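About Us

Hi, and welcome to Venico! I'm Melquiades Palacios, and I started this place, so I get to write this page (I've been putting it off since February, if you want to know).

The short version is that we help small businesses and plain old households work out which chores a machine can take off their hands. We test, we advise, and we do installations when an installation makes sense. Quite often it doesn't, and then we say so and send you a very small bill.

The long version starts in the back of a dry cleaner's. My parents had a laundry on Grungate for most of my childhood, and I spent my afternoons there pairing socks, flattening pillowcases and fishing pens out of shirt pockets. My mother was sure that someday a machine would come along and do the sorting. She had read about it in a magazine! The washers got better, the presses got better, and the sorting stayed exactly where it was, on a long table with me behind it.

I went off and became an automation technician, spent years keeping packing lines running at a bottling plant, and the sock question never left me alone. A packing line is a wonderful thing, but everything on it has been arranged to suit the line. The bottles are all the same bottle. Home is nothing like that. Home is one glove, a fork in the wrong drawer, a dog toy under the couch and a towel that could be clean or could be on its second week.

So Venico is where I get to keep asking. There are three of us now, plus a phone that gets answered most of the time, and we work out of a unit on the Orellana side of town with good parking and terrible heating.

What can machines do right now? I get this at every family dinner, so let me give you the answer I give there.

Floors, yes. If your floor is fairly clear, a robot vacuum will earn its keep. Mowing, yes, on a sensible lawn. On a shop floor, lifting the same box from the same spot onto the same pallet, oh yes, please, buy the machine and save somebody's back. Dishes, well, we've had a dishwasher for ages and it's a terrific robot that we forgot to call a robot. Loading it is another matter.

Tidying up is the one everybody really wants, and it's the one I have to be careful about. Tidying is picking a thing up, knowing where it goes, and putting it there without knocking over the other things. You do it with your mind on something else entirely. For an arm it's a whole job, so people start with the plainest version going: blocks on a table, a basket, put the one in the other. I can watch that stuff for an hour. My family can't.

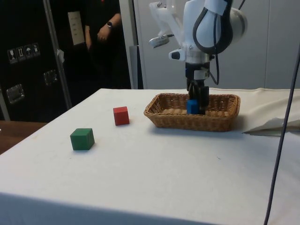 Melquiades, my four-year-old does that for a cracker, so call me when it can do her bedroom, wrote Grastel, and I put it on this page because it's the fairest thing any customer has sent us. A bedroom is the real test. A cube has flat sides and it keeps its shape when you squeeze it, and a gripper with two fingers gets along fine with that. A sweater gives the fingers nothing flat to hold. A puzzle with loose pieces is worse, and a stuffed rabbit with one ear caught in a drawer is the kind of thing I'd happily pay to see somebody solve.

But I did write back, and I'll tell you what I said. A four-year-old has had four years of practice, all day long, dropping things and picking them up again, and she had good eyes and ten fingers to start with. Blocks are where she began too. I don't think the bedroom is coming next year, and I won't sell it to you as if it were. I do think the basket is on the way to the bedroom, and I'd like to be standing there when somebody gets to it.

Now, what we do for a living while we wait!

If you run a shop, a kitchen, a laundry or a small warehouse, one of us will come and spend a morning with you. We stand in a corner and watch the work. We don't bring a brochure. At the end we tell you which jobs repeat closely enough to hand over, which ones could be handed over if you changed a shelf or a bin, and which ones should stay with your people. The shelf-and-bin answer is my favorite, because half the time you can fix the shelf yourself on Saturday and never need us again.

If you're asking for your own home, it's mostly a phone call. Tell us about your floors, your stairs, your pets and what you hate doing. I'll be straight with you about laundry folding (I've wanted it longer than you have, believe me) and about anything that promises to do the whole house.

We're paid for our time and we don't take commission from anyone who makes machines. A simple shop-floor setup, with the guarding and the training for your staff, tends to start at about $3000 on top of the machine itself. If that number makes you wince, ask about the morning visit on its own and go from there.

A few things people ask me. Do we put folks out of work? I grew up on the wages of people who sorted by hand, and I ask every owner what happens to the person doing the job today before I recommend anything. I've walked away from 2 contracts over the answer. Do we build our own robots? No, we're fixers and pickers and worriers. Can you come visit? Sure, call first, and bring a coat.

Write or phone any weekday. If you have a chore that you think a machine ought to be doing by now, tell me what it is and what makes it annoying. I keep a list, and socks are still at the top.

Melquiades

Page last updated December 6, 2024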